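Progress report to the Mthembu Fund: the Selport Clothes Swap and Mending Room, spring through September

Hello again from Selport! You asked for something short and readable this time, with the money at the back, so I've tried to write it the way I'd tell it to you over coffee. I've been running the room since the grant came through, and I'm still the one with the keys, the kettle and the box of odd buttons, so if something sounds off please call me and I'll dig out the paperwork.

The sorting corner has a gray sofa now and there's usually something red in the pile.
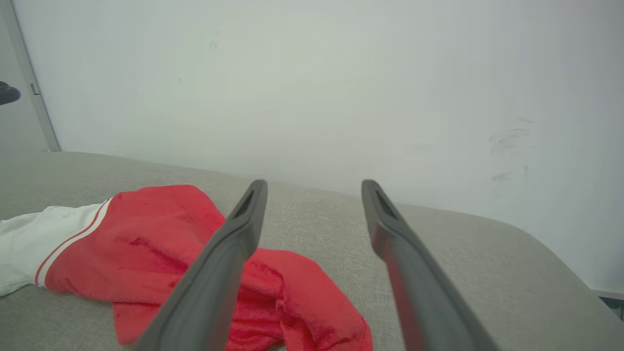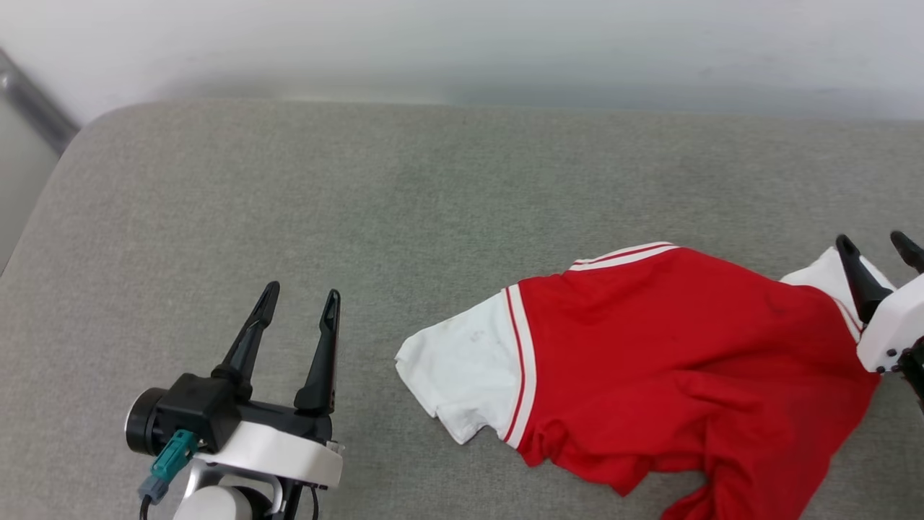 1. Where we are compared with the plan

We said we'd open two afternoons a week and we have, apart from one stretch in July when the building's air conditioning quit and it was too hot to ask anybody to try on a sweater. I moved those sessions to the evening, and to my surprise the evening crowd was bigger and a lot louder. So we kept one evening going through August and I'd like to hold on to it over the winter if the heating bill lets us.

Swaps are going really well. People bring in clean clothes, get a paper token for each piece, and take home whatever they like with the tokens. Kids' coats go without tokens (that was your suggestion, and it was a good one - thank you). Baby clothes come in by the trash bag and go out just as fast. What we can't seem to move is men's dress shirts. I have racks of them. If you know a theater group or a school that could use a whole lot of white collars, send them my way!

The mending side has been slower. In the plan I promised you a full mending table at every session, and that was me being optimistic. The sewing machines we bought secondhand in Jellesard needed more work than the seller let on, and one of them still skips stitches on anything thicker than a bedsheet. The other machines are fine now. Zippers are by far the most popular job, then hems, then knees.

2. The evening classes

We ran 14 classes out of the number we'd put in the proposal, which was larger, and I'll own up to that. Two things got in the way. The spring flyer had the wrong door on it, so for weeks people were wandering around by the loading dock. And then the teacher we'd lined up for darning moved out of the county, and it took me until June to find somebody else.

The classes that did run were lovely, though. Some 60 people came to at least one, and plenty of them came back with the same pair of jeans to do the other leg. The beginner class (thread a needle, sew on a button, fix a hem by hand) fills up whenever I put the sheet out. The sweater repair class was a harder sell in warm weather, so I've put it back on for the fall, and the sign-up sheet already looks healthier.

One change I'd like your OK on: I want to drop the pattern-cutting class. It needs big tables we don't have, and the folks who came mostly wanted to learn how to take in a waistband. I'd put that money into a second beginner class instead.

3. Things that went wrong

Moths. I may as well say it. We found holes in a box of wool in May and I had to bag up everything on that side of the room. We put the good pieces through a freezer a few bags at a time, which took forever, and threw out the rest. Since then all wool goes into sealed bins the day it arrives, and I haven't seen a moth since June. Fingers crossed.

We also had a muddle over storage. The Gramov building, where we'd planned to keep the winter coats, got rented out from under us with very little notice, and for a while my own hallway was full of parkas. We've now got half of a dry basement room across the street. It's smaller, and the stairs are steep, but the rent is lower than what we'd budgeted and I can walk over between sessions.

And the token system needs work. Some folks save up their tokens for months and then show up all at once, and others are shy about taking more than one thing even with a fistful of them. I'm thinking about tokens that run out at the end of each season. I'd love to hear how your other grantees deal with this, if any of them run swaps.

4. Money

The full sheet is attached to the same email, but in plain words: we're under on storage, a little over on machine repairs, and right where we should be on rent and supplies. Thread costs more than I guessed. Hangers cost nothing, because a dry cleaner in Jellesard keeps giving us boxes of them.

I'd like to move the storage savings over to repairs, mostly so I can get that one stubborn machine looked at by somebody who knows what they're doing. If it can't be fixed I'd rather buy a plain, heavy one than keep pouring money into it. Please let me know if you need a formal letter for that or if a yes by email will do.

5. What's coming up

The big coat swap is in October, and 4 of our regulars have already offered to help with the sorting beforehand. I'm also talking to the library about a mending hour in their back room once a month - nothing signed yet, but they were friendly and they have far better lights than we do.

You'd be very welcome at the coat swap. Come by the side entrance, and bring a coat if you have one to spare. My next report should reach you in January, with the fall class numbers and the answer on the sewing machine.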